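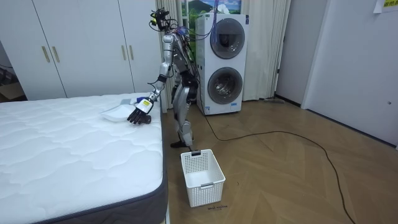

A bare mattress, with a dustpan on the quilting and a basket standing clear on the floor.

Strip day: cleaning a quilted mattress by hand

By Petrică Filip

Most bedding advice ends at the sheets. The mattress underneath gets a vacuum twice a year, if it is lucky, and the vacuum is often the wrong first tool. On a deeply quilted top, the nozzle rides on the raised panels and passes over whatever has settled in the seams. Larger debris can be pulled along the fabric until it lodges against the piping.

A small hand brush and a dustpan deal with this stage better. The housekeeping desk at Murnora, which manages 976 furnished rentals in and near Nindusdale, moved to brush-first cleaning in June. Its written procedure allows 5 minutes per mattress before any powered tool is switched on.

The procedure starts with the bed fully stripped, protector included. Linen goes to the machine, and the basket stays on the floor so that nothing gets set down on the clean side. In studio layouts, where the washer and the bed share one narrow strip of floor, the load is started first and the mattress is brushed while it runs.

Brushing follows the stitching. Short strokes along each seam lift lint out of the channel, and one longer stroke across the panels moves it toward the pan. The pan lies flat on the mattress with its lip pressed down slightly, so the padding rises to meet the edge. A pan with a rubber lip seals better on fabric than one with a bare plastic edge, which tends to skip over the puffed sections.

Solid items are picked up by hand before the first stroke. Wrappers and scraps of foil are the usual finds in rental units, followed by hair ties and coins. Foil in particular should not be swept, as it breaks into flakes that catch in the stitching.

Bristle choice matters more than handle shape. Soft synthetic bristles with a straight trimmed edge reach the bottom of a seam without raising the surface of the knit. Treloar, a bedding repair shop in Nindusdale, advises customers to keep one brush for upholstery only and to wash it after every 4 beds. A brush that has been used on floors carries grit, and grit wears the cover at the high points of the quilting.
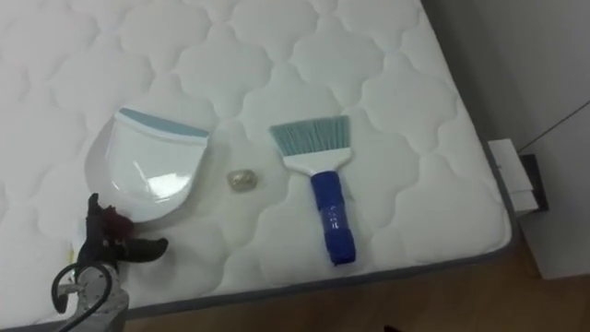 After the brush

Vacuum next, with the upholstery head and the suction on low. Work from the head of the bed to the foot, then go once along the piping. Leave the mattress uncovered until the linen is dry.

Spot cleaning comes last. Festent, the fabric cleaner Murnora stocks, is diluted in 200 milliliters of cool water and applied to a cloth, never to the mattress itself. Blot the mark, change to a dry side of the cloth, and blot again. The protector goes back on once the fabric feels dry in the seams as well as on the panels.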